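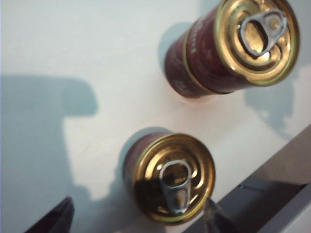
Small tins with gold lids and pull rings, on the white desk.

Filed under: Shops & Shelves, Conversations

The small tin and its place on the shelf

Last updated: August
14 comments · 87 shares

Sorcha Carnegie has sold food in tins for most of her working life. Her shop, Skemus, stands on the corner of the market street in Wustcombe, with a bakery on one side and a man who repairs clocks on the other. I have bought my lunch there many times, but I had never gone upstairs until this interview. The office is one long room with white desks and fabric dividers between them, and it is there that she decides which tins come to the shop and how they will stand when they arrive.

I wanted to speak with her about stacking. It is perhaps a strange subject for a conversation of two hours. I grew up in a country where my grandmother kept her tins lying under the bed, and when I moved to England I was surprised how much attention people here give to a cupboard.

"You would be surprised how much time I give to it," she told me when I said this. "Before I take a new tin I bring two or three of them up to the desk. I put one on another. I leave them there while I do my emails. By four in the afternoon I usually know if I like them."

The tins on the desk were of the small kind, dark red with gold lids. I asked what she looks at first. I expected she would say the price or the label.

"The lid," she said. "A customer in a shop sees the front. A customer at home sees the lid, at least if she keeps her tins in a drawer, and many people do that now. So I look from the top. Is it pleasant to look at? Can I get a finger under the ring? My mother has bad hands and she is my test for this. If she can't open it, I still may sell it, but I say so on the shelf card."

She is a bit famous in Wustcombe for these cards. They are written by hand and they are not always kind to the product. One card, which I copied in my notebook last winter, said only: "Good. Too salty for me. Buy bread also."

The shop holds 120 different tins at the moment. When she took it over from the previous owner it held more than 300, and she says this was the first thing she changed. Many of them were the same product in different sizes, and the big ones stayed on the shelf until the paper turned yellow.

"People think a big tin is economical," she said. "It is, if you are six at the table. Most of my customers are one or two. They open the big tin, they eat half, the other half goes in the fridge in a bowl with a plate on it, and after a week it goes in the bin. With the small tin this doesn't happen. You open it, you finish it."

I asked if the small tin is not more work for the shop. There are more of them to carry, to price and to put in rows. She agreed at once. For this part of the conversation she called Gregor Strachan, who is responsible for the stockroom and who came up with his coat still on.

"A small tin is quick to fall and quick to pick up," Gregor said. "The tall ones, the ones for sausages, those I don't like. A short one sits well. It has a wide foot compared with its height, so you can make a column of it, if the rim at the bottom sits properly inside the rim at the top. Some rims don't. You hear it, even. When it sits you hear a small click, and when it doesn't sit you hear nothing, and then I stop at two."

He demonstrated with his hands how he lowers a tin straight down and lets go only at the end. I asked if he has a rule for the height.

"Three in the shop. In the stockroom I go to five, against the wall, but the stockroom has no children in it."
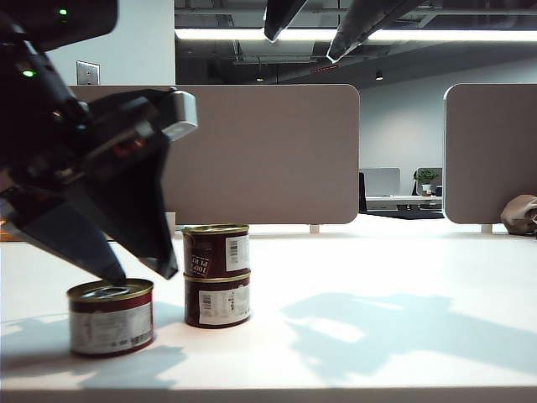 Sorcha does not agree with him about the five. She believes that a person makes the same habits everywhere, and that somebody who builds five in the back will one day build five in the front. This is an old discussion between them — they had it twice while I was sitting there — and I understood that I was not the first visitor to hear it.

They do agree about labels. A tin which comes from abroad often has two of them, the printed design of the factory and a white paper label which the importer puts over it, with the barcode and the small text that is required. On the dark red tins the white label covers a good part of the side. I said I found this a pity, as the colour is so handsome.

"I also find it a pity," Sorcha said. "But I read the white label and I want my customers to read it. The front of a tin tells you that it is one hundred per cent pure, or traditional, or whatever they decided. The white label tells you the weight and the date. When I was younger I turned all of them to the wall so that the shelf looked clean. Then people picked each tin up, turned it round to read it, and put it back with the label to the front anyway. So the customers had chosen, and I followed."

She now asks the importer for one thing only, which is to put the label always in the same position. The importer is called Belmonte, and their answer was polite. "They said they would do their best. Sometimes the label is straight, and sometimes you would think it was put on during a journey by boat."

And if a tin has its printing upside down when it stands in a column? Here Gregor had a strong opinion. He doesn't mind it in the stockroom, where a barcode can be read from any direction. In the shop he turns it. Sorcha told me she has seen him cross the whole floor, in the middle of serving a customer, to turn one tin.

"It was bothering me," said Gregor, and he went down again to his work.

We talked after this about the shelves themselves. They were made for the shop by a small firm, Skudex, which normally makes fittings for libraries. The idea came to Sorcha while she was waiting in the library for her daughter. She noticed that the bookshelf can be moved up and down in small steps, and that her own shelves could not be moved at all without a drill. She measured her tins that same evening.

The new shelves cost £870, and she paid this in two parts. For each kind of tin the shelf above is placed so that a column of three fits under it with the space of a hand. The hand is important, she says. If there is no room for it, the customer pulls the tin from the middle, and then everybody on the market street knows about it.

I asked what she lost by the change, as I think there is always something.

"I lost the big display in the window," she said. "The former owner made a pyramid there each Christmas, from 200 tins. People still ask me about it. It was beautiful, I admit it, but you couldn't buy anything from it. If you wanted that tin he would tell you to come back in January."

She does miss it a little, I believe, for she spoke about it longer than about anything else. She described how he began in the evening after closing, on his knees, and how he put pieces of thin card between the levels, and how the whole street would come to look at it with the lights on. He left her the pieces of card in a shoe box. They are still in the office, on top of the cabinet, and she has not used them.

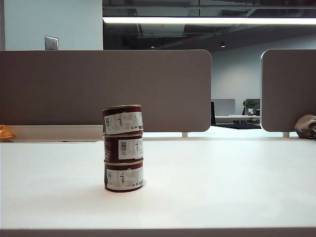 What to do at home

Before I left I asked for some advice for those of us with one cupboard and no Gregor. Sorcha does not like to give advice in general ("people have different cupboards"), but she gave me some when I insisted.

She would begin by taking everything out, and she would do it on a table with good light. Put tins of the same width together, also if the contents are different, for the column depends on the width and the cook can read. Put the oldest on top. Don't go higher than three, and leave two if the shelf is not level. Heavy tins go low, and she would never keep them above the head of the shortest person in the house.

She has no objection to a drawer. In a drawer she would let the tins stand in one layer and write with a marker on the lid what is inside, one word only. Her own word for most things is "soup", she said, because sooner or later that is where they go.

I asked her finally how many tins she has at home. She thought for a moment and called down the stairs to Gregor, who has helped her to move house and has therefore carried them.

"Too many," he called back.

I went home with four small ones in my bag. They stand now in two columns next to the kettle, with the labels to the front, and one of them is already open.

Skemus is open every morning from eight, and until six in the evening in August.

Tags: tins, shop shelves, Wustcombe, small shops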